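**Satin pillowcase slides off the bed every night, what sheet do you use under it?**

**lilport_anna39** wrote:

Sat 4 October

Hello everybody. In August I bought a beige satin cover from Dostar, because my hair was always dry in the morning. The satin is very nice, but it moves. I go to sleep with it under my head and I wake up with it near my feet. Below it I have a cotton sheet, and my mattress is 180 cm wide. Should I change the sheet or the satin?

**Cuevas_home** wrote:

Change the satin. If it is only a loose piece and not a closed pillowcase, it will always slide. I had the same problem with two different sheets.

**quiltdrawer** wrote:

I don't agree with Cuevas_home. I sleep on a loose satin piece for some 43 weeks now and it stays. You must tuck it under the pillow on both sides, quite deep. Also do not use fabric softener on the sheet, it makes everything slippery.

**Cuevas_home** wrote:

I tucked mine also. In my bed it did not help. Maybe you sleep more quiet than me.

**lilport_anna39** wrote:

Thank you both. I do use softener, so I will stop this. Another small question: how do you fold satin? When I fold it, it opens again.

**purnier_fan** wrote:

I roll it, like a towel. The Purnier ones are thicker and keep a fold better, but for me 39 dollars was too much for one piece of cloth.

**quiltdrawer** wrote:

Rolling is good. Can you show how it lies on your bed? It would be easier to say something about the sheet.

**lilport_anna39** wrote:

Yes, please don't look at the folds, I did not iron it.

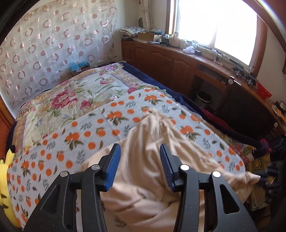
*The beige satin on my sheet with oranges, flower blanket behind*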